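3.2 Preorders and release-day sales

The second part of the study looked at how far preorders could be used to forecast sales in the week of release. Records were supplied by two small presses, Heywood and Drireck, and cover 180 novels sold mainly through independent bookshops. Titles first issued in March were treated separately, as both presses hold their spring promotions in that month.

Print and electronic orders followed different paths. Electronic preorders rose sharply when the cover was shown and then fell away, while print orders came in slowly and were often placed through a single shop near the author's home. Signed copies made this pattern stronger. Where the cover was shown more than 9 weeks before release, the early rise had little bearing on the final figure - a result that held for both presses.

A reader survey, closed on 10/9/23, drew 946 replies. Readers were asked where they had first heard of a book and whether they had gone on to order it before release. Newsletters were named most often, followed by the author's own website. Launch events were seldom the first point of contact, but those who attended one were more likely to buy an earlier title by the same author. The coding of open answers was checked by Wendy Cropper, and disputed replies were left out of the totals.

Figure 4. Bottle with a pink label bearing the name SANGARIA, held upright.
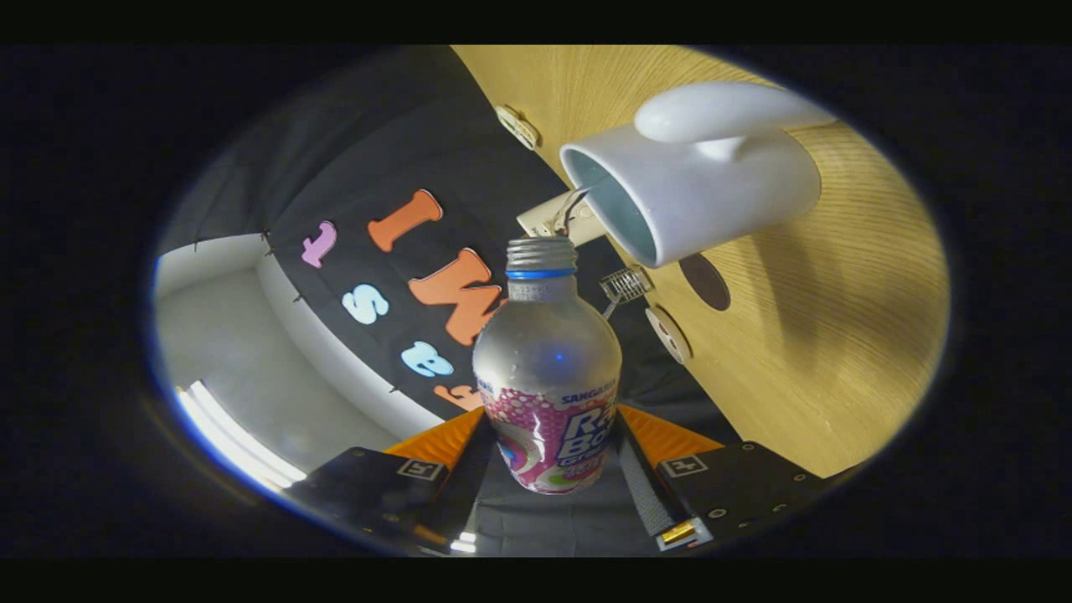

3.3 Limits of the sales records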